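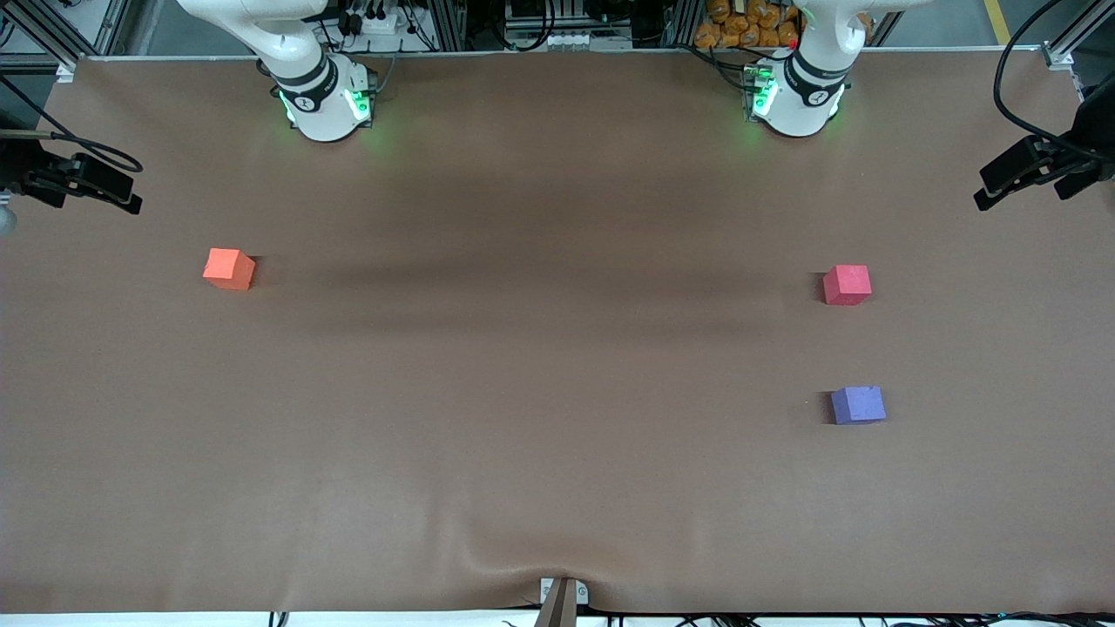 Handout 2 - Blocks, Cubes and the Covered Table
Early Play and Learning Materials, P. Hegarty

Reading before next time: Kragh chapter, first half only. Skip the part on cost.

Start with the table. People rush to the toys and forget the surface. For a first sorting session you want it big, plain and quiet. Brown paper is my default. Cheap, no pattern, no glare to speak of, comes off in one go at the end. Tape it underneath, not on top - little fingers find tape edges and then the session is about tape.

Smooth it down. Wrinkles tip cubes over and turn a stacking task into a different task. If the roll has been standing in a closet, unroll it the night before under some books.

Why brown and not white: strong colors sit well on it. Orange, pink, red, blue, lavender all read fine. Yellow okay. Tan and beige obviously hopeless. White paper works too but shows every mark and kids start wanting to draw on it (fine, different lesson).

How many cubes

Fewer than you think. Three is plenty to begin. Spread them out, well apart, so reaching for one doesn't knock another. You are watching for the choice: which first, which hand, does the child cross the middle of the body or swap hands.

Don't line them up. A line already suggests an answer. Scatter them, but leave two on the same side now and then, so that "put it with the near one" and "put it with the same one" come apart. We'll do this in pairs in the lab.

With three colors and no match, sorting by color is impossible. That's on purpose. See what they do instead. Stack? Row? Hand one to you? Write it down exactly as it happens, no interpreting yet. "Picked up orange, put down, looked at me" is a good note. "Was bored" is not.

Materials

Foam - light, quiet, soft edges, fine to drop. Easy to squeeze so a weak grip still works. Slides if nudged. Stacks lean after three or four because the faces give a little. Picks up dirt, wipe with a damp cloth and air dry, do not put in the dryer (I have).

Wood - heavier, loud, honest feedback when it lands. Better for building up. The Flundwood set in the cupboard is the one to use, 61 pieces, please return all 61. Last year's group handed back a bag and I spent an evening under the radiator.

Plastic - the Nodine ones click together. Not for this unit, the click does the work for them.

Size: should fit the hand without filling it. Too small is a choking risk for the under threes, use the test tube gauge, no exceptions and no "but it's foam." Foam gets bitten.

Observation sheet

14 rows on the sheet, one per move. Move = picked up and put down again. A touch is not a move. Columns: time, hand, color, where from, where to, anything said. For where, split the table in quarters as seen from the CHILD'S side, near left, near right, far left, far right. Half of you will do it from your own side and have to redo everything. Draw the little arrow in the corner of the sheet first.

Stop when the rows are full or the child is done, whichever comes first. Being done is allowed.

Talking

Less. Say "what could you do with these?" once and then be quiet. Count to ten in your head. Naming colors for them spoils the first few minutes, you can do colours later. If the child names one and gets it wrong, let it go and write it down. Pink or red, purple or blue - adults argue about those too, so put the child's word in the sheet, not yours.

For the lab

Bring: pencil, two blank sheets, sleeves you can push up. Paper and cubes are provided. Work in pairs, one plays, one records, swap at 2. The player should not perform being a child, just move the cubes around slowly and let your partner practise the sheet.

Write up due end of March. Under 2,000 words, attach the orignal sheets, scribbles and all. Questions by email or catch me after, I'm usually still peeling paper off the table.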